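Dernière mise à jour : 18 décembre 2020

Projet Gudoron – Automatisation de la préparation en chambre de stock
Rapport d'avancement à l'attention du fonds Dikberg
Site de Brorley, atelier congélation

Vous nous aviez demandé un rapport court, sans adjectifs. Nous tiendrons la première moitié de cette promesse.

Où nous en sommes

Le projet doit permettre à un bras Odoi de sortir des produits d'un congélateur coffre et de les déposer dans les bacs de commande, tâche qui occupe aujourd'hui les préparateurs pendant une bonne part de la matinée et leur occupe les lombaires le reste de la journée. Avant d'apprendre quoi que ce soit au bras, il faut lui montrer comment font les humains. Nous enregistrons donc des gestes à la pince tenue en main : ouvrir, se pencher, saisir, remonter, poser, refermer. La convention prévoit 3000 prises exploitables. Nous en avons 2157, plus 296 prises rejetées que nous conservons, au cas où quelqu'un voudrait un jour enseigner à une machine l'art de lâcher un sachet de petits pois à mi-course.

Les rejets viennent surtout du givre sur les emballages, qui glissent entre les doigts de la pince, et des prises où le couvercle se referme avant la fin du geste. Une part plus modeste tient aux opérateurs eux-mêmes, qui sont des professionnels et vont beaucoup trop vite. Il a fallu leur demander de ralentir. En quinze ans de maison, l'un d'eux n'avait jamais entendu cette consigne et a souhaité l'avoir par écrit.

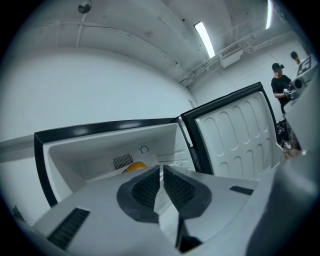 Le calendrier a pris du retard en octobre. Nous avions prévu que chaque séance mobiliserait une seule personne. Il en faut deux, l'une à la pince, l'autre au suivi de l'enregistrement, et le planning de l'atelier n'a pas été dessiné pour cela. Depuis, les séances se tiennent en fin de matinée, après le départ des commandes, et le rythme est redevenu acceptable.

Ce que cela change pour l'équipe

C'est le chapitre que vous aviez souligné deux fois dans votre dernier courrier.

Premier effet, assez inattendu : les préparateurs sont devenus exigeants sur le rangement. Tant qu'ils étaient seuls à plonger dans les coffres, chacun retrouvait ses affaires dans un désordre qu'il jugeait personnel et légitime. Depuis qu'il faut l'expliquer à un bras, le désordre des collègues est devenu insupportable. Un plan de remplissage a été affiché. Il est respecté, sauf pour les glaces.

Deuxième effet, plus sérieux. Les personnes qui manient la pince décrivent une fatigue du poignet au bout d'une quarantaine de minutes. Nous avons limité les séances à une demi-heure et instauré une rotation. Il serait fâcheux qu'un projet financé pour soulager le dos se solde par des tendinites, et la direction a bien voulu en convenir.

Troisième point, les emplois. Aucun poste n'est supprimé dans le périmètre du projet, comme le prévoit la convention. L'équipe le sait, l'a lu, et pose tout de même la question à chaque réunion, ce que nous trouvons sain. Deux préparateurs ont demandé à être formés au réglage du bras. Un troisième a demandé si le bras travaillerait aussi le samedi, avec dans la voix un espoir que nous avons dû doucher.

Difficultés ouvertes

– Les produits posés au fond du coffre, contre la paroi, restent mal couverts par nos prises.
– Le bras ne sait pas ouvrir le couvercle seul. Pour l'instant, un humain s'en charge et en tire une certaine fierté.
– Les gants de froid et la gâchette de la pince ne s'entendent pas. Un modèle plus fin est à l'essai.

Budget

Les dépenses suivent le prévisionnel, à un poste près : l'électricité. Un congélateur ouvert pendant des heures consomme beaucoup. Nous sollicitons votre accord pour prélever la différence sur la ligne « déplacements », laquelle, cette année, n'a guère servi.

Prochaine étape

Terminer les prises manquantes, en priorité au fond du coffre, puis lancer un premier essai du bras sur un seul type de produit. Ce seront les petits pois. L'équipe a voté.

Contact : équipe projet Gudoron, site de Brorley
© 2020 Brorley – Tous droits réservés
Haut de page

Ce site utilise des cookies pour mesurer son audience. En poursuivant votre navigation, vous acceptez leur utilisation.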